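# Grarkano eröffnet Lehrküche und Möbelwerkstatt in Wuseneck

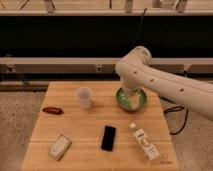 Referat Presse und Öffentlichkeitsarbeit, Stiftung Grarkano

Wuseneck, 8. Juli 2023. Die Stiftung Grarkano hat in Wuseneck ihr neues Zentrum für Haushalt und Wohnen in Betrieb genommen. In den Räumen der ehemaligen Tischlerei Böttcher sind eine Lehrküche, eine Möbelwerkstatt und ein Lager für gebrauchten Hausrat untergebracht. Das Angebot richtet sich an Personen, die erstmals einen eigenen Haushalt gründen oder nach längerem Aufenthalt in einer Einrichtung in eine eigene Wohnung ziehen.

Kernstück des Angebots ist der Kurs „Der erste Tisch“. Die Teilnehmenden lernen, eine kleine Grundausstattung zusammenzustellen, Arbeitsflächen einzuteilen und Gegenstände des täglichen Gebrauchs so abzulegen, dass sie beim Kochen und Aufräumen erreichbar bleiben. Gearbeitet wird an quadratischen Tischen mit hellen Holzplatten. Zum Übungsmaterial zählen Schüsseln aus grüner Keramik, Messbecher aus durchscheinendem Kunststoff sowie Kartons und Schachteln in verschiedenen Größen.

„Ein Haushalt besteht zum großen Teil aus Handgriffen, die anderen selbstverständlich erscheinen“, erklärte Nele Oltmanns, Leiterin des Zentrums, anlässlich der Eröffnung. „Wer sie nie gezeigt bekommen hat, steht in der eigenen Küche zunächst vor einer vollen Arbeitsplatte. An diesem Punkt setzen unsere Kurse an.“

Der Kurs umfasst 20 Unterrichtsstunden und schließt mit einer Teilnahmebescheinigung ab. Behandelt werden das Abmessen und Vorbereiten von Zutaten, die Trennung von Lebensmitteln und Gegenständen, die nicht auf die Arbeitsfläche gehören, die Pflege von Holzoberflächen sowie das Verpacken von zerbrechlichem Geschirr für den Umzug. Die Inhalte wurden in einem Probelauf im Mai mit zwei Gruppen erprobt und anschließend überarbeitet. Auf Wunsch der Teilnehmenden wurde der Abschnitt zur Vorratshaltung erweitert. Die ursprünglich vorgesehene Einheit zur Wäschepflege wird künftig gesondert angeboten.

In der Möbelwerkstatt werden Tische, Stühle und Regale aufgearbeitet, die der Stiftung überlassen wurden. Die Werkbänke der Tischlerei Böttcher konnten übernommen werden. Abgeschliffene und neu geölte Tischplatten kommen zunächst in der Lehrküche zum Einsatz und werden später gegen eine geringe Gebühr an Haushalte in Wuseneck abgegeben. Das Lager verfügt über eine Fläche von 177 Quadratmetern. Derzeit sind dort 3323 Einzelstücke erfasst, darunter mehr als 900 Schüsseln, Becher und Teller. Nicht angenommen werden Polstermöbel, Matratzen und Elektrogroßgeräte.

Ein Teil der Küchenausstattung wurde über die Plattform Goteo finanziert. Die Stiftung dankt allen Unterstützerinnen und Unterstützern, die sich an der Kampagne beteiligt haben. Die laufenden Kosten trägt die Stiftung Grarkano aus eigenen Mitteln.

Anmeldungen zu den Herbstkursen nimmt das Zentrum ab sofort schriftlich oder persönlich entgegen. Die Teilnahme ist kostenfrei, die Zahl der Plätze begrenzt. Hausratspenden können während der Öffnungszeiten des Lagers abgegeben werden. Größere Möbelstücke sind vorab anzumelden. Geschirr ist möglichst in stabilen, beschrifteten Kartons anzuliefern.

**Ansprechpartnerin für Rückfragen**
Nele Oltmanns
Leitung Zentrum für Haushalt und Wohnen
Stiftung Grarkano, Wuseneck

Abdruck honorarfrei, Belegexemplar erbeten.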